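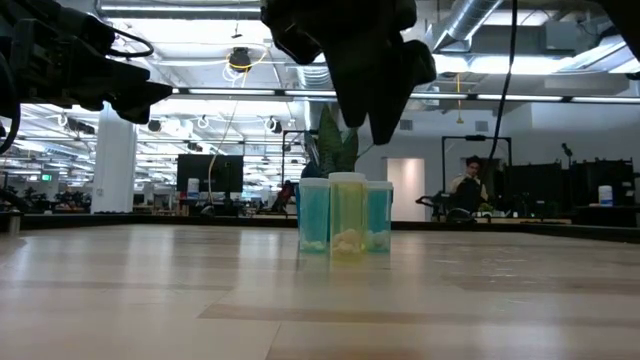 Setting up the container task for the two-arm table

Written for the Drotby student robotics club. Last changed March 31, 2019.

Before you start, make sure both arms are parked and the stop button is within reach. One person drives, one person resets the table. Swap after every 3 runs.

1. Wipe the tabletop. The ceiling lights reflect off it, and smears make the glare worse in the recordings.

2. Put the three containers side by side near the center, yellow-green one in the middle and a little forward. The sides should touch. If you leave gaps, the fingers catch on the rims.

3. Put a small pile of the white filling in each one, enough to cover part of the bottom. Don't fill them up. Lungile Venter tried that in February and we were picking pieces out of the cable tray for a week.

4. Bring the arms over the table at 70 percent speed. Keep the fingers open and above the rims until the driver calls "ready." Check that no cable is pulled tight.

5. Start recording, then lower one gripper to the container you chose. Grip it by the side, lift, hold for 2 seconds and set it back down in the row.

6. Stop after 90 seconds even if the lift isn't finished. Mark the run as incomplete in the Lallitz sheet and reset.

If a container tips over, stop both arms before you reach in. Pick up all the spilled pieces and go back to step 2.

If the gripper closes but the container slides out, lower the grip point a little and try again. Pravesh Pretorius has the spare finger pads. Tell him which arm you were using when you ask for a set.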